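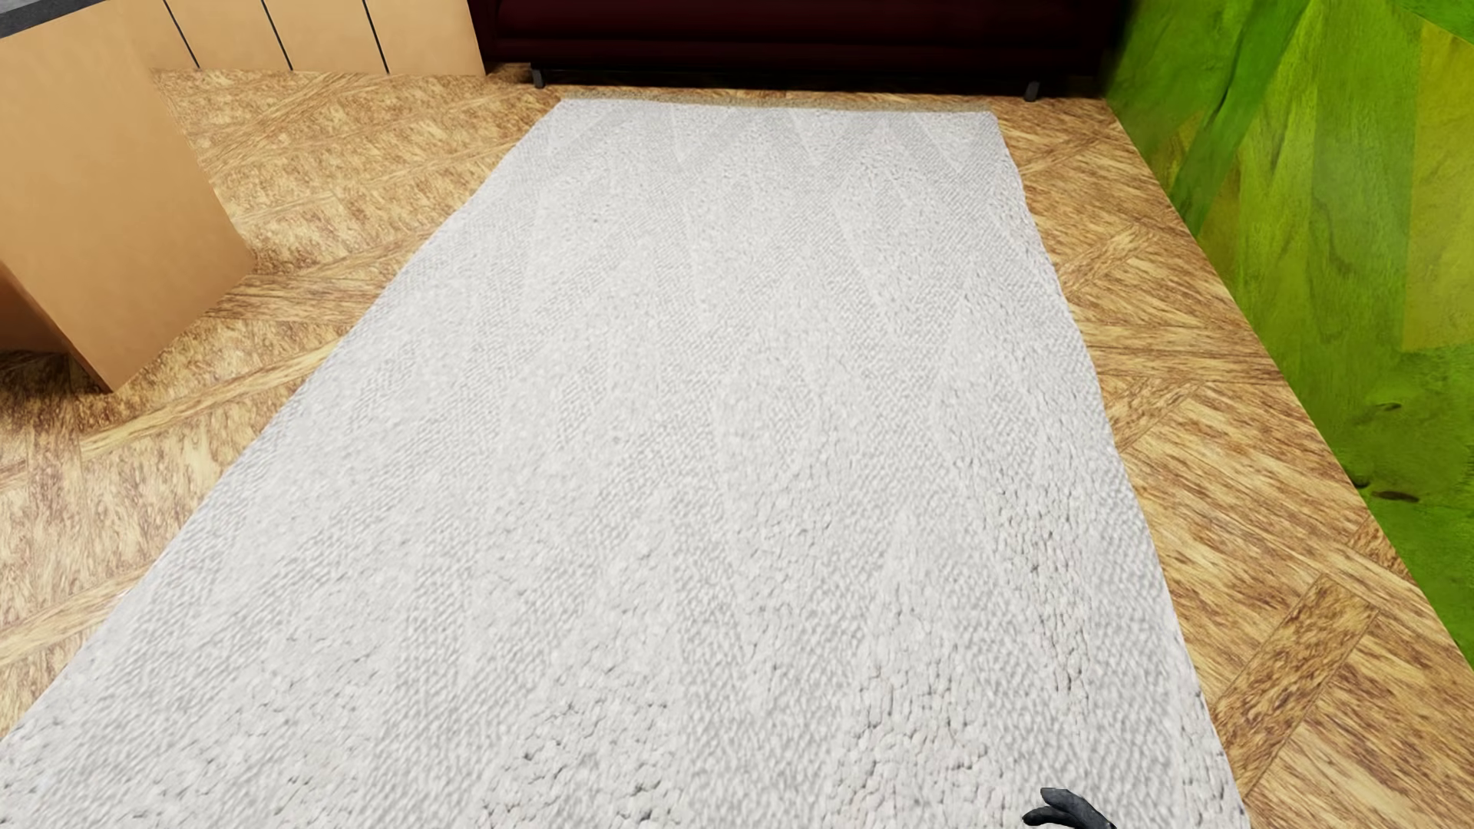

# Melevero gets its new gripper settings before the Christmas break

December 24, 2018

I popped into the Nuchit workshop in Lidby this morning expecting mince pies and an early finish, and found three people still arguing about a rug. So you're getting a bit of robot news for Christmas Eve!

Regular readers will remember Melevero, the house robot that Oranuch Nuchit's little firm has been building to pick things up off the floor for people who can't easily bend down. It had been off the road since one of its gripper fingers started closing late. Well, it's mended, mostly. The finger has a new cable, the wrist has been stripped and greased, and the whole machine is now going back through its paces in Zistuvex, the simulator the team uses for everything before the real arm is allowed near a real living room.

The room they've loaded up for it is the one they call the long rug room. It has a huge white shaggy rug running down the middle of a parquet floor, a tan cabinet over to the left and a green wall on the right that is, to my eye, a very brave choice (somebody's lawn turned on its side, I'd say). Melevero's own dark grey gripper only just pokes in at the bottom, a couple of fingertips over the rug.

Mehwish Siddiqui looks after the simulated side of things, and she told me the rug is the whole point. The first version of this room had bare floor, and Melevero was perfectly happy there. Put a thick pile under it and the sums change. The height of the floor gets fuzzy, the fingers have to stop a touch higher, and if the camera offset is even slightly wrong the arm thinks it has further to go than it has.

"With a hard floor you hear the mistake," she said. "With a rug you just get a slow, sulky sort of grab."

The camera offset was wrong, by the way. Taking the wrist apart had shifted the bracket, and it went back a hair's breadth out. Rungnapa Sukprasert, who did the repair, spotted it when she compared the old setup sheet with the new one. The bracket used to sit at 142 millimetres from the palm and it had gone back on at 137. Five millimetres doesn't sound like a lot to me, but I was given quite a look when I said so.

She's since loosened it, slid it along and pinned it so it can't creep again. The same number had to be typed into Zistuvex as well, and this is where I learned something. The simulated robot has its own copy of every measurement, and for a whole afternoon last week the real arm had been corrected and the pretend one hadn't. Everyone was cross with the wrong machine.

I asked whether I could watch the wrist being checked, and Rungnapa was kind enough to go through it again for me. Power off at the wall first, then the battery lead out, then a wait while the joints settle. She turns each finger by hand and feels for grit. After that the cover goes back on with 11 tiny screws, which live in an old mustard lid while she works, and she does them up a little at a time, going across from side to side. Then the battery goes back in and the arm does a slow stretch, out and home again, with her hand resting on the red button the entire time.

It sounded lovely, I must say. The last time I heard that arm it was clicking like a bicycle.

Back in the simulator, Mehwish has a list of 107 short runs to get through in the long rug room, with small objects put down in different spots each time. There'll be some close to the edge where the pile meets the parquet, and a batch up at the far end, near the dark red furniture. She's particularly keen on the far end. The rug's faint zigzag bands show up more there, and she wants to know whether the vision software mistakes a stripe for something worth picking up. I'd have thought a pale stripe was safe enough, but apparently the software once spent a good while trying to lift a floor tile in another room, so I'll leave it to her.

The runs have been set going and will be left to tick over while everyone's at home. The real Melevero is parked on its charging stand with the arm folded and a dust sheet over the top, and the gripper has been unplugged separately. Yupin Prasertsri is calling in to check the charger, as she lives two streets away and says she'll want the walk after lunch.

If the results look decent, the machine goes back to its first test household in January. That's Matilde Esteves's flat above the old chemist's, where it was working before the finger went. I rang her to see how she felt about it. She's pleased, though she does want it known that she has put down a new hall carpet in the meantime, a thick one. I passed that along to Mehwish, who wrote it on the back of her hand.

The workshop's open afternoons start again in the new year as well, and Oranuch says anyone who wants to see the wrist with its cover off should ring first so they can have it on the bench.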